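# Duet nomination by ranking points: is clause 7 workable?

**Board: Artistic Swimming / Selection and Rules**

### layout_and_lift

Our league (Fosside and the clubs north of it) has circulated a draft selection procedure for the senior duet. Short version:

1. Every eligible athlete swims a solo technical routine and an elements session at the Schumacher pool.
2. Scores convert to ranking points. Elements count for more than the solo.
3. The top 2 athletes on ranking points are nominated as the duet.
4. Third on ranking points is the reserve.

Clause 7 is the problem. It says the nomination is "final on publication of the ranking" and makes no provision for a paired trial. Two athletes can be nominated who have never swum together, differ in height by a head, and have opposite breathing patterns. I would like to hear from anyone whose league has run it this way.

### eggbeater_ex

We ran a pure points system at Sanine for several seasons. It produced few complaints and mediocre duets. The complaints were few because the arithmetic was public and anyone could redo it. The duets were mediocre because synchronization is the thing you are picking for, and a solo session does not measure it.

The last time we used it, first place finished on 416 and third on 305. No argument possible about the ranking. The pair that went forward still lost sync on every vertical for months, as one of them rotated early and the other waited for the count.

### deckside

I disagree with the conclusion. Sync can be trained. Height above water and leg extension at that level mostly can't, at least not in one season. If you rank on individual execution you send the two best bodies of skill you have and give the coach until November to match them.

The alternative is a trial in which coaches sit at a table and decide who "looks good together." I have been on the wrong side of that one as an athlete and as a parent.

### layout_and_lift

Fair, but a paired trial does not have to be a matter of taste. Sync errors can be counted. You have a technical controller, you have video, you log each error by size and you total the deductions. It is no more subjective than the execution mark.

### deckside

It is more subjective if each pair gets a different amount of rehearsal. Clubmates have drilled counts together since they were twelve. An athlete from a small club gets paired with a stranger on the day. Your error log will then measure who trains where.

### eggbeater_ex

That can be handled. Momis uses a short set sequence, released to everyone at the same time, with no club choreography in it. From memory:

- one travelling entry, no deckwork
- barracuda to vertical, no spin
- a rotation in vertical, direction fixed
- an eggbeater section with prescribed arms
- surface finish on the last count

Each athlete swims it with every other athlete in the top group. Partner order is drawn. You take each athlete's average over all pairings, then look at the pairing scores themselves. The clubmate advantage doesn't vanish but it shrinks a lot with a fixed sequence.

### poolhours

Has anybody costed that? Schumacher rents by the lane block and the diving well is separate. Our league registered 71 athletes for the last open session and the elements alone took the whole booking. I am not against a paired trial. I am against writing one into the procedure and then cutting it short when the water time is gone, which is worse than never having it.

### eggbeater_ex

You don't run it for the whole entry. Elements and solo first, then a cut, then pairs only for those above the cut. A small group needs one evening.

### sculldrill

Agree with the cut. Two technical points on the draft that have not been raised:

- It does not say how a tie on ranking points is broken. I would use the elements score, then the highest single element, then a re-swim.
- It does not say what happens if a declared difficulty is not achieved in the solo. If the base mark is applied, one missed rotation can drop an athlete several places. In a competition that is correct. In a selection session I would want the element re-swum once.

Land drill counts for the Momis sequence are in my notes somewhere. I'll type them up when I have the weekend. 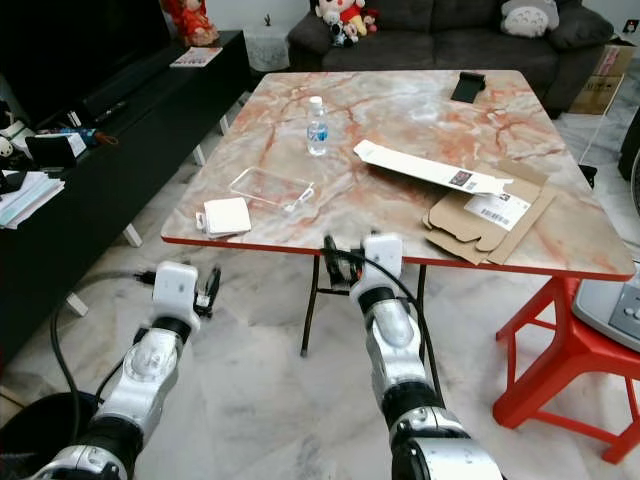
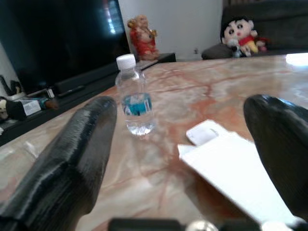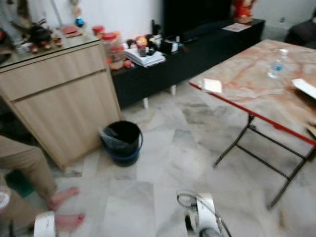
### deckside

No to the re-swim. The athlete chose the difficulty on the coach card. If she can't hit it at a selection session she should have declared lower. A second attempt rewards overdeclaring.

### sculldrill

Then overdeclaring gets you removed from a season's duet on one under-rotated spin, judged from one side of the pool. I would accept no re-swim if video review is available from both sides. The draft has no review clause at all.

### deckside

Both sides, yes. I'd support that.

### layout_and_lift

Collecting what there is so far, to send as comments on the draft:

| Clause | Draft | Proposed |
|---|---|---|
| 3 | Top two on points are nominated | Top group goes to a paired trial, fixed sequence |
| 4 | Third is reserve | Reserve taken from pairing scores with both nominated athletes |
| 5 | No tie-break | Elements score, highest single element, re-swim |
| 6 | No review | Video review from both sides for base mark calls |
| 7 | Final on publication | Final after the appeal window closes |

Re-swim after a base mark stays open. I'll list both positions.

### deckside

Please record that I oppose the change to clause 3. I can live with a paired trial as a tie-break when the points gap is small. I don't want it overriding a ranking like the 416 and 305 one quoted earlier in the thread.

### eggbeater_ex

That was the gap between first and third. Second and third were close, and a paired trial would have been useful there. A threshold could work: first on points is nominated outright, and the trial decides the partner from the next group.

### poolhours

That also cuts the pool time by more than half, with one fixed athlete and a list of partners. She would be swimming the sequence over and over, though, so put a rest interval in the text.

### layout_and_lift

Good, that is simpler to write. Changed clause 3 to: first on points nominated, partner and reserve by paired trial, rest interval to be set by the chief referee. deckside, does that cover your objection?

### deckside

Mostly. Publish the partner scores along with the ranking and I'll withdraw it.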